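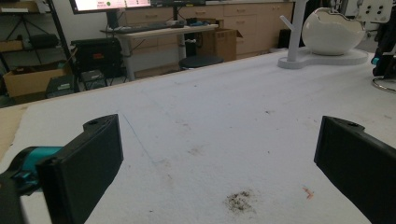
Wrist view over the white table, egg stand at upper right, fingers open.

11/5/25

Got in early and had the room to myself until Jui-lin came at ten. The plan was to finish the wide-start episodes, meaning the ones where the hand comes in with the fingers fully open and nothing between them. We have plenty of the other kind, where the grip is already half closed by the time the camera gets near anything, and the policy has learned that too well. It closes early. On the bench tests last week it closed early on nearly every far approach and pushed the object away with the outside of the left finger.

The fix we agreed on with Zainab is simple enough. Collect 200 more episodes that begin wide and stay wide until the last part of the reach, mix them in with what we have, and retrain from the same checkpoint. Everything else stays the same so we can say what made the difference. She was firm about that. In February we changed the crop and the learning rate in the same week and spent a month arguing about which one helped.

The set stood at 694 before today. I went through the rejects again and got 5 of them back. They had been thrown out by the script for a gap in the tracking, but the gap was at the very end, after release, and trimming takes care of it. Chae-won rewrote that check so it looks at where the gap is and not only whether there is one. I should have asked her for it in the summer.

The main work was collecting. I did the first block and Jui-lin did the second, and we traded off after lunch. My arm gets tired faster than I want to admit. When I am tired I come in lower and flatter, and you can see it in the height plot, a slow drop over the block with a jump back up where Jui-lin takes over. Fulgencio says to leave it in, that the variation is good for the model. Barış says it is fine as long as each of us covers all the start positions, so the model doesn't tie a start position to one person's habits. I think Barış has the better argument. We swapped the start lists halfway through.

The table covering is dirty again. Gray smudges, a big dark one near the front, some brown stains in the middle. I was going to wipe it down, but the old episodes were done on it like this and a clean table would be one more change. Left it alone. I wrote it in the log so that whoever cleans it does it between sets.

Ran a short comparison in the afternoon on the Zeltham machine. It was only a partial retrain with the wide-start episodes we had by then, so I don't put much weight on it. Early closing went down on the far approaches. On the near ones it got a little worse, because now it sometimes waits too long and bumps the object before it closes. That was Zainab's prediction, and she sent back one word when I told her. The next thing to try is sampling by start distance, so the near episodes aren't drowned out. Chae-won thinks that can go in the loader without touching the training code.

I also tried the distance label two ways, once from the tracked pose and once from how wide the fingers are reported to be at each step. They disagree more than I expected at the start of the episode. The width reading lags. I don't know yet if it is the sensor or our timestamps. If it is timestamps, the early closing may be partly our own doing, and the new episodes would carry the same error. I want that settled before the full retrain. Asked Fulgencio to look at the clock sync tomorrow, and he said he'd do it first thing if the Bisine people don't call.

The Wi write-up is due in 2 weeks. I have the method section in rough form and no figures. Jui-lin wants the height plot in it. I would sooner put in the closing-distance histogram, before and after, with the near and far starts split out. There may be room for both if I cut the part about calibration, and Barış has been telling me to cut it anyway.

Copied the day's files to the shared drive and checked that they open. Left at six thirty. Need to bring a new wrist wrap tomorrow and call the dentist.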